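Home Projects Books Reports Partners Contact

Interim report: picture book "The Night Ferry to Tornis"
Prepared for the Direx program for small publishers

This is the second report on our book, and it covers the months from the signing of the illustration contract until the end of November. The first report spoke mostly of rights and of the budget. In this one I try to say where the pages are, what is late, and what we ask from you.

The book has 40 pages, hard cover, for children from five to eight years. The text is finished. It went through 3 versions, and the last one is shorter than the first by almost half. In the application we promised a story in which the river speaks in its own voice. I must report that we gave this up. When we read it aloud to the children in the library at Stevik, they followed the girl and the ferryman very well, but each time the river began to talk they asked who is speaking now. So the river is silent in the final text, and the illustrator has taken over this part. The water now changes color through the whole book, from gray green on the first spread to almost black at the landing. I think it is a better solution, but it is a change from what you approved, and I want you to have it in writing.

Illustrations

All spreads exist as pencil sketches. Eleven of them are in final color, and the cover is in color too, but without the title lettering. The illustrator works in gouache on paper and we scan afterwards, so corrections take more time than in digital work. Two spreads had to be painted again after the text was cut, the market spread and the one with the lamps.
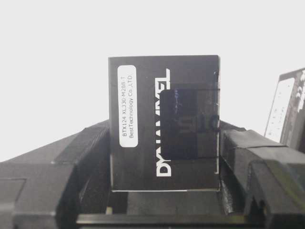

The lettering remains the most difficult point. We wanted to have the title and the page numbers drawn by hand. The numbers are ready. For the title we received two proposals, one was hard to read from a distance, the other we liked but it looked too old for the age of our readers. A third one should come before the holidays. If it does not come, we will set the title in Song, the same typeface we use for the text, and keep only the numbers by hand.

Translation

The bilingual edition was your wish and we are glad now that you insisted. The translation is done and has been read by one editor. The rhymes in the ferryman's song are still weak in the second language. The translator proposes to keep the rhythm and let the rhyme go in the two middle verses, and I agree with her. The languages will stand one under the other on each page, and not on facing pages as we wrote in the application - with facing pages every painting was cut in the middle by a block of text.

Printing

We asked for offers from 3 printers. The cheapest could not do the open spine that we want, and the most expensive was far over the budget line. We have chosen the one in the middle. The print run is 1337 copies, a strange number, but it comes from how the sheets and the paper delivery are calculated, and the printer gives it to us for the price of 1300. From these, 200 copies go to school libraries without payment, as agreed.

The paper is decided, uncoated and slightly warm in tone. We made test prints of 2 spreads on it. The dark blue lost some depth, so the scans will be prepared a little lighter in the shadows. The printer needs the final files six weeks before delivery.

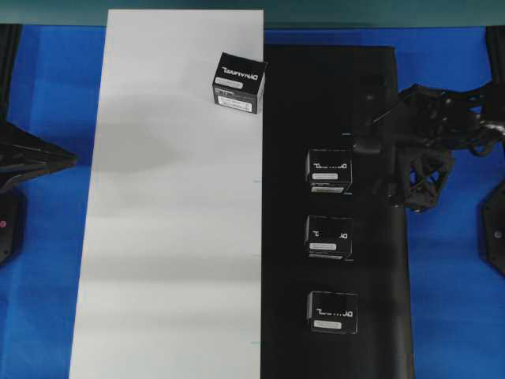
The white panel and the black belt, side by side on the blue surface.

Workshops

We held two of the four workshops for children. The first was full. The second had few participants, and I believe the reason is that we announced it too late and in the week of the school trips. In both of them the children made a small folded book with a boat in it, and some of these boats are going to appear on the endpapers, with written permission of the parents. The other two workshops are moved to spring, when we will have printed sheets to show.

Budget

Spending is inside the plan, with one exception. Scanning cost more than we expected, while travel cost less, and we ask for your agreement to move the difference between these two lines. The total does not change. The table with all invoices is sent separately.

What we ask from you

Please confirm the change of layout in the bilingual pages, the transfer from travel to scanning, and the new period for the workshops. We would also be thankful for the correct form of your logo for one color printing, the file that we have is only in color and too small for the back cover.

The next report will come together with the first bound copies.

Related
First report: rights, contracts and budget
Reading aloud at the Stevik library
Call for illustrators (closed)
How to order our books for schools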